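Section 4: Setting up the letter sort

Okay, you've got the box open and the bag of letters out, so on to the part I like best. I wrote this section after running the Ranness letter game more times than I can remember, first with my own kids and then at the Mindholm reading club, and I've put in the things I wish the little folded card had told me.

You'll need a table, three round plates in different colors and a handful of foam letters. The full bag has 182 letters in it (I counted once, on a rainy afternoon, never again). Please don't pour them all out! Start with a small bunch and leave the rest zipped up.

1. Clear the table and wipe it down. Foam picks up crumbs like you wouldn't believe, and a sticky "s" will follow you around all day.

2. Put the plates down first, spread well apart, with a good open patch between them. Plain plates are best. I bought a set with strawberries on it and all anybody wanted to talk about was strawberries.

3. Decide what each plate means before a single letter comes out. My usual rule is letters in your first name, letters in your last name, and everything else. With beginners I go simpler and sort by color.

4. Scatter the letters in the middle. Don't line them up, and don't turn them all the right way around either, because half the fun is working out whether you've got a "d" or a "p".

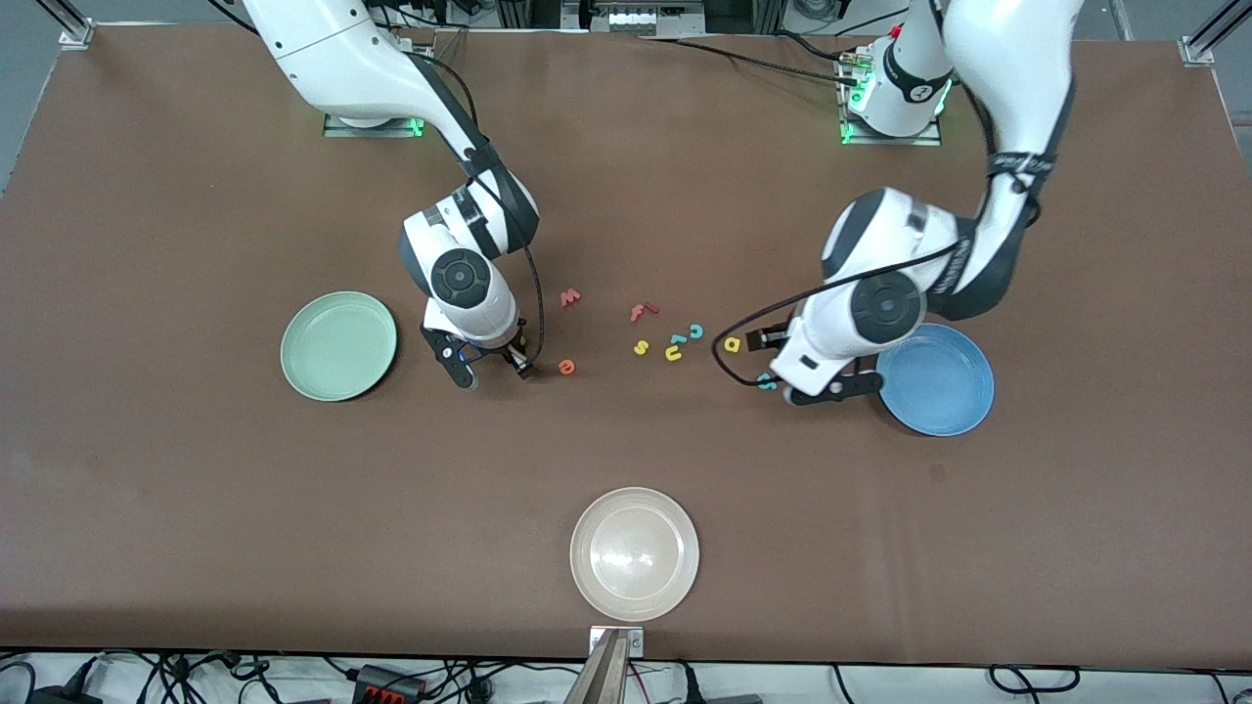 Idalina Barreto wrote to me after trying the first version of this guide and said her group kept arguing over which plate was whose, so she now has everyone say the rule out loud before they start. She also asked whether paper plates would do. They will, but they slide, and the letters slide right off with them.

Note: I like plates with a shallow rim. A deep bowl hides the letters, and then you have to tip everything out to check.

5. Pick up one letter at a time, say its sound, and set it on a plate. One at a time really matters! If you let people grab fistfuls you'll be done in a minute and no one will have read a thing.

6. When the middle is bare, go around the plates and check them together. Anything on the wrong plate goes back to the middle for another try.

Caution: small foam letters are a choking hazard for little ones who still put things in their mouths. Keep the bag up high between rounds, and toss any letter that's been bitten or torn.

Making it harder

Once the basic sort feels easy, add more letters, up to 29 or so. Past that my table gets too crowded and the letters start to overlap. You can also call out a short word and have people hunt for its letters in order, using one plate as the "finished" plate (Ama Kpodo's idea, and my group asks for it constantly).

Packing up

7. Wash the letters in lukewarm water with a drop of dish soap, then lay them on a towel overnight. Put away damp, they get a smell.

8. Stack the plates, zip the bag and press the air out before it goes back in the box. Spare bags are in Section 8.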